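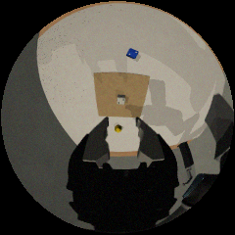

Two of our guides said at the end of last season that they spent more time answering packing questions by phone than walking with guests, and asked if we could hire someone just for that. So we are.

Danden Walks is looking for a Guest Preparation Coordinator for our small group walking tours in the Praretti valley and along the Gil river. The job starts in March and is based at our office in Flekton.

You would be the person guests hear from between booking and arrival. Most of them are over 50, many are traveling alone, and a good number have never taken a walking vacation before. They want to know which boots to buy, how steep day four is, and whether the inn can do a gluten-free breakfast. 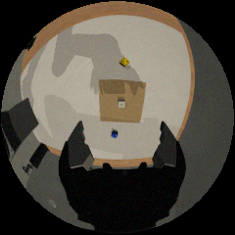
Table and open box

The work includes:
- answering guest emails and calls, usually within one working day
- sending out route notes, maps and luggage tags
- passing dietary and room requests to the inns
- updating the packing list for each tour
- covering the emergency phone 2 evenings a week in season

Luggage tags go out by mail four weeks before departure. Last year we sent 962 sets, and each one is checked against the room list by hand.

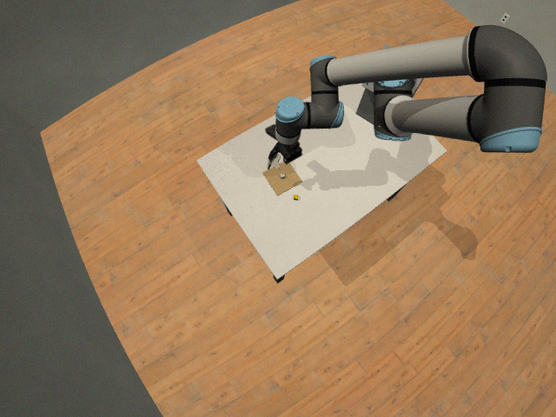

What we are looking for

You write clearly and are comfortable on the phone. You have worked with the public before - in travel, a hotel, a library, a store, it doesn't matter which. You don't need to be a strong walker, but you will walk at least one of our tours in your first season, at our expense. A second language is useful. A driver's license is required, as the last bus from Flekton leaves before the evening shift ends.

Pay and hours

The position is 39 hours a week from March through October and part time in winter. Pay depends on experience and will be discussed at the first interview. We pay 100 percent of the cost of first aid training. 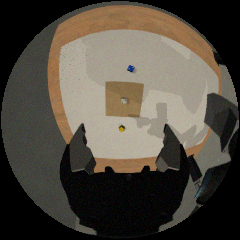
Interviews will be held at the Flekton office and take an hour. You will meet the office manager and one guide, and we will ask you to draft a reply to a real guest email. There is no panel and no slideshow. We sit down together and talk, at a table like the one with the orange-brown wooden rim, and you are welcome to bring notes. Please tell us ahead of time if you need step-free access.

To apply, send a resume and a short letter to the Danden office by 21 November 2025. Tell us about a trip you planned for someone else.

We use cookies to remember your preferences. Accept / Manage settings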